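Indport Extends Warranty on Linear Guides After Grease Review

Indport has extended the warranty on its compact linear guides from 1,000 to 3,000 operating hours, provided that owners follow a revised lubrication schedule. The change took effect on Monday and covers all guides bought through the company's own store or through its distributor, Cododetti.

The revision follows a review of returned parts that began in September. According to Indport, most of the worn guides had been greased on time but with a product too thick for short strokes. Thick grease is pushed to the ends of the rail during the first few hundred cycles and does not flow back. The balls then run on a thin film, and wear starts in the middle of the stroke, where the carriage spends most of its time.

The new schedule calls for a lighter grease, applied every 300 hours in place of every 1,000. After each application the carriage should be moved by hand over its full travel 3 times before power is restored. Where the working stroke is shorter than the carriage itself, one full-length pass should also be made at the start of each shift.

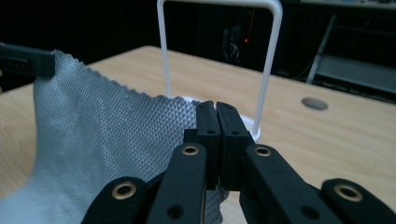 Black gripper with two fingers and linkage arms. Screw holes are visible on the fingers.

"The old interval was written for long rails on packaging lines," said Lizeth Ccori, who manages technical support at Indport. "Most of what we sell now goes into small benchtop equipment with very short travel. The schedule had to be rewritten for that."

Greases of different types should not be mixed. Owners who are changing over need to wipe the rail with a lint-free cloth, run the carriage until no old grease appears at the end seals, and wipe again. Solvent cleaning is not recommended - it can carry dirt past the seals and strip the film from the balls.

Cododetti will stock the lighter grease in cartridges under the Mustasora name. Other greases of the same grade are accepted under the warranty if the purchase record is kept. Guides in the Toom series, which are sealed at the factory, are not affected and keep their present terms.

Owners of guides already in service can move to the longer warranty by registering the serial number and the current hour reading with Indport. Units past 1,000 hours at the time of registration must be inspected first. The inspection is free, but shipping is paid by the owner.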